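4. The Rental Kit

For our project we needed a way to record hand movements for a robot without having the robot in the room. Our supervisor gave us a budget of 800 and asked us to compare two rental offers. One was the Badex kit from the company Haltus. The other came from Nidton, but its waiting time was longer than our semester plan allowed, so we tested only the Badex kit. This chapter is written by Salamatu Ogundipe and Hwa-young Bang together. Salamatu wrote the parts on hardware, Hwa-young the parts on data.

4.1 What we received

The kit has a pair of hand-held grippers, the cables, the recording software and a printed guide of 6 pages. The guide explains the assembly well, but the part about calibration is too short. It says "move both tools until the bar is full" and does not say how fast to move or how far. We wrote to the Haltus support and received an answer after 3 days. The answer was polite and solved the problem.

4.2 Work at the table

We chose kitchen objects for the test, because they have handles of different shapes and they are easy to replace. All recordings were made on a flat white board with a printed grid.

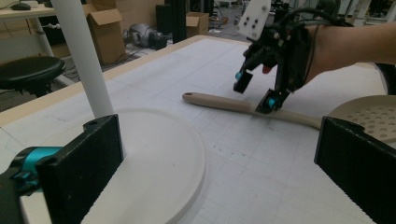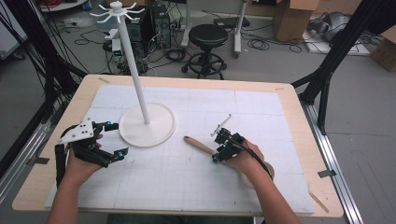
Handles gave us the most trouble at the beginning. A thin handle that lies flat on the board is difficult to take, since the fingers must come down almost to the surface and close at the right height. With a thick round handle we had a better result, but it can turn inside the fingers when the other end is heavy. Hwa-young found that it helps to take such an object closer to its middle. After this we repeated the first set of recordings, so that all of them follow the same method.

The cables are the weak point of the product. They pull a little on the wrist when the arm is stretched, and after a long session both of us felt tired in the forearm. We asked Haltus if a wireless version is planned for March, when the second part of our project starts. They could not promise it.

4.3 The recordings

We collected 1,147 recordings in total. The software saves each one automatically and gives it a number, but not a name. We had to keep our own table with the object and the person for each number. This cost us many evenings. A field for notes in the software would be a large improvement, and we have suggested it in our feedback form.

Sometimes the two grippers were not correctly matched in time. The software shows a yellow warning in this case, which is easy to miss when you are looking at your hands. We now check the warnings after every session and delete the bad recordings on the same day.

4.4 Comparison with our earlier method

Last semester we used the glove from Kang, which our department owns. The glove is more comfortable and one can move the fingers freely. However, a human hand has more fingers than our robot, and the data had to be converted with a lot of guessing. With the Badex grippers the person is limited in the same way as the robot, so this step became much simpler for us.

4.5 Our opinion

We would rent the kit again for table work with small and medium objects. For longer sessions we recommend that two people change places regularly. A group that has no experience with calibration should plan one full week before the first real recording. We planned two days and it was not enough.

The return conditions are described in Appendix B, together with the letter from Haltus about the deposit.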